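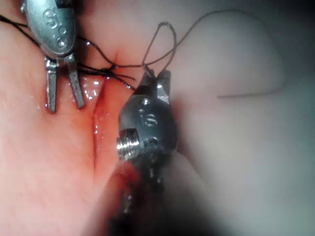 Hi everyone, these are my notes for the October suturing session, cleaned up a bit from what I scribbled for last year's group. Fadi Karam wrote the anatomy handout, so I'm skipping all of that and sticking to thread, tissue and knots. Please read this before you come in. You'll have 80 minutes on the pads and I'd hate for you to spend half of it reading!

## Before the first bite

Look at the incision for a moment before you do anything. Where does it start, where does it end, does it run straight or wander a little? I like to decide on my first and last stitch before I pick up the needle – the ones in between are much easier to place once those two are settled in my head.

A short, narrow cut like the ones we use is a kind place to learn. The edges already lie close together, so you won't be fighting tension, and you can give all your attention to where the needle goes in and comes out. Aim for the same distance from the edge on both sides, and the same depth. If one side is deeper than the other, the edges will sit like a badly closed drawer and you'll feel the little step with your fingertip.

## Handling the thread

Thread is where most people lose their patience (me included, for years). A few habits that helped me:

- Pull through slowly and stop while you still have a short tail. About half the tails I see in the first hour are either gone through the hole or long enough to tie a shoe.
- Hold the thread near its end when you're parking it, and don't squeeze the part that will end up inside the knot. Crushed thread frays.
- Let a loop stand up and open before you reach through it. If it has flopped over, let go, regrip, and try again.
- Keep the long strand off to one side. If it's lying across your cut, move it before you start wrapping.

Dark thread is lovely to practice with. You can find it against pink or red tissue without hunting around, and you'll see a twist forming while there's still time to undo it.

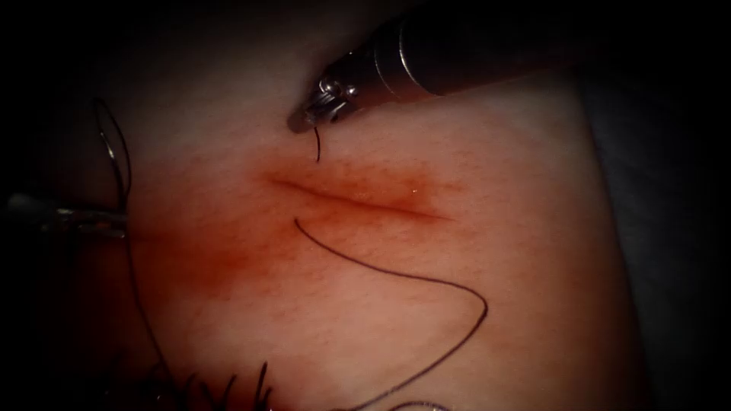
**How tight should the knot be?**

Tight enough that the two edges touch and stay touching, and no tighter. If the tissue bunches up or goes pale around the stitch, you've pulled too far, so cut it and put in a fresh one.

## The knot itself

We're tying a plain square knot, with a surgeon's throw first. That means 2 wraps on the first throw, then one wrap the other way, then one more back again. Say it out loud if it helps, I still do.

Lay each throw down flat. Your hands (or instruments) have to finish on opposite sides of the incision, and they swap sides with every throw. When people end up with a knot that slides, it's nearly always because they pulled to the same side twice. Nadine Zoubi teaches this with a piece of rope over a chair back, and it's worth trying at home with a bathrobe belt if the crossing doesn't make sense on paper.

Don't yank upward as you tighten. Pull low and level, close to the surface, and the knot will settle where you want it.

## For the session

Please practice 20 knots at home beforehand, any string will do. In the room I'd like 5 good stitches from each of you, evenly spaced, tails trimmed short. Leave your worst one in as well and put a dot of marker next to it, as we'll go over those together in the last part of the session.

Bring your own notebook. Used needles go in the sharps bin by the sink.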